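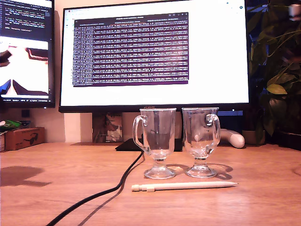 *Two glass mugs and a stylus on a desk.*

Anyone who rents a flat in Fornham through a large agency now has their application read by software first. The program scores income, job history and past addresses, and a clerk sees the result on a screen with a colour beside it. Green goes through. Red rarely does.

Under the town's new rules, an applicant marked red can ask for the reasons in writing, and the agency has 14 days to reply. Yeom, which sells the scoring tool, says it supports the change. Its letters list up to 20 factors in order of weight, though several are worded so loosely that they are hard to answer. "Address stability" is one of them.

The right has been used less than expected. In the first year 151 people asked for reasons, and some 20 of them had the decision reversed, mostly after a wrong date or an old address was put right.

Puroneck, a smaller rival, took another route and dropped automatic refusals last October. Its software still sorts the pile, but a member of staff has to open every file before anyone is turned down. The firm admits this is slower – a decision can take 2 working days where it once took minutes – and two agencies left over it.

Vakby, a tenants' advice service, wants the same step made compulsory. The council will discuss it on Thursday evening, along with the fee agencies pay to be inspected.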